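Der Pegel an der Schleuse Plullgate wurde zweimal am Tag abgelesen, um sechs und um achtzehn Uhr. Die Werte standen in einem Heft mit festem Deckel, Spalte eins das Oberwasser, Spalte zwei das Unterwasser, Spalte drei die Bemerkungen. Rimantas Ramanauskas führte das Heft im siebzehnten Jahr. In der dritten Spalte stand bei ihm selten etwas. Eis, wenn Eis war. Sturm ab Windstärke neun.

Die Ablösung kam im Februar. Sie hieß Mārtiņš Kütt und brachte einen Koffer, zwei Paar Stiefel und ein Schreiben der Kanalverwaltung mit, in dem die Übergabe auf vier Wochen festgesetzt war. Ramanauskas las das Schreiben, faltete es an den vorhandenen Knicken und legte es hinten ins Heft.

»Die Latte am Oberhaupt zeigt zwei Zentimeter zu viel«, sagte er. »Das ziehen Sie ab.«

»Steht das irgendwo?«

»Nein.«

Kütt schrieb es auf.

Die Schleuse hatte eine Kammer, zwei Stemmtore und vier Umlaufschütze. Die Schütze wurden über Zahnstangen gehoben, das linke obere klemmte bei Frost. Man gab dann eine halbe Umdrehung zurück, wartete und kurbelte weiter. Ramanauskas führte es vor, ohne die Handschuhe auszuziehen. Beim zweiten Mal ließ er Kütt kurbeln und sah auf das Wasser. Die Kammer füllte sich bei voller Öffnung in elf Minuten, und es lag kein Schiff darin.

»Wie viele sind es im Jahr?«

»Voriges Jahr 362. Davor mehr.«

Das Wärterhaus bestand aus zwei Zimmern und einer Küche. Kütt bekam das Zimmer zum Unterwasser. Nachts lief dort das Leckwasser durch die Torfuge, ein gleichmäßiges Geräusch, das gegen drei Uhr seine Höhe änderte. Er fragte am vierten Morgen danach. Ramanauskas erklärte, um diese Zeit stelle das Kraftwerk in Barrientos eine Turbine ab, das Unterwasser falle um eine Handbreit und der Strahl treffe nicht mehr auf Wasser, er treffe auf den Drempel. Man gewöhne sich daran. Später wache man auf, wenn es ausbleibe.

In der zweiten Woche ging Kütt die alten Hefte durch. Sie standen im Flur auf einem Brett, nach Jahren geordnet, die ältesten mit dem Rücken zur Wand, weil dort das Papier abgefallen war. Er verglich die Wasserstände mit den Monatsmeldungen, die als Durchschlag in einem Ordner lagen. Die Abweichung am Oberpegel betrug in allen Meldungen zwei Zentimeter. Ramanauskas hatte den Abzug also immer vorgenommen, und sein Vorgänger, ein Ivars Vanags, ebenso. Vor Vanags fehlte er.

Kütt suchte das Jahr des Wechsels heraus. Im Heft, Spalte drei, stand in der Schrift von Vanags ein einziger Satz: Latte nach Anfahrung durch Kahn Willine neu gesetzt, zwei zu hoch, wird berichtigt. Darunter gingen die Zahlen weiter.

Er brachte das Heft in die Küche. Ramanauskas schälte Kartoffeln und trocknete sich die Hände ab, bevor er es nahm.

»Wird berichtigt«, las er. Dann blätterte er eine Seite vor und eine zurück. »Er hat mir nur gesagt, ich soll es abziehen.«

»Man könnte die Latte versetzen. Es sind vier Schrauben.«

»Sechs. Zwei liegen unter Wasser.«

»Dann sechs.«

Ramanauskas legte das Heft auf den Stuhl neben sich und nahm das Messer wieder auf. Er sagte, wenn man die Latte versetze, müsse man es melden. Wenn man es melde, schicke die Verwaltung einen Vermesser, voraussichtlich Stankevičius, und der schließe an den Höhenbolzen am Unterhaupt an. Der Bolzen sitze in der Flügelmauer. Die Flügelmauer setze sich.

»Um wie viel?«

»Das misst man von der Latte aus.«

Sie aßen um halb eins. Am Nachmittag kam ein Schubleichter mit Kies zu Tal, der erste seit Kütts Ankunft. Der Schiffsführer warf die Leine zu Ramanauskas hinüber, obwohl Kütt näher stand. Ramanauskas ließ sie liegen. Sie rutschte zur Hälfte von der Kante, und Kütt holte sie aus dem Wasser und belegte sie am zweiten Poller, wie es in der Dienstanweisung stand. Üblich war der dritte. Der Leichter lag schräg, scheuerte auf 23 Zentimetern Länge Farbe ab und fuhr nach vierzehn Minuten aus.

»Der dritte«, sagte Ramanauskas. »Das steht auch nirgends.«

Kütt begann am Abend ein eigenes Heft. Er nannte es Abweichungen und nummerierte die Einträge. Nummer eins war die Latte, Nummer zwei das linke obere Schütz, Nummer drei der Poller. Am Ende der vierten Woche war er bei Nummer einundvierzig — das Leckwasser, die Herdklappe und die Stelle im Treidelweg, die bei Regen nachgab, waren enthalten. Er legte Ramanauskas das Heft zur Durchsicht vor. Ramanauskas las es im Stehen und verbesserte bei Nummer neunzehn die Drehrichtung.

Am letzten Morgen gingen sie um sechs gemeinsam zum Oberpegel. Es war noch dunkel. Kütt hielt die Lampe und las ab, Ramanauskas las ebenfalls ab, leise, einen Zentimeter weniger.

»Sie stehen zu weit links«, sagte er. »Von da sieht man sie von oben.«

Kütt trat einen Schritt nach rechts. Der Wert stimmte jetzt überein. Er zog zwei ab und trug ihn ein.

Der Bus nach Barrientos hielt oben an der Straße. Ramanauskas hatte weniger Gepäck, als Kütt mitgebracht hatte, und wollte nicht begleitet werden. Kütt sah ihm vom Wehrsteg aus nach, bis er hinter den Pappeln war. Danach ging er ins Haus und schlug die dritte Spalte auf. Er überlegte, ob der Vorgang unter Bemerkungen fiel. Eis war keines. Der Wind kam schwach aus West.

Er schrieb: Übergabe erfolgt. Um achtzehn Uhr las er wieder ab.
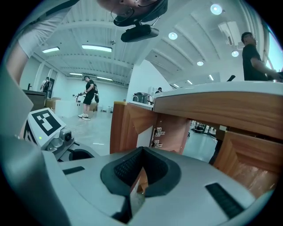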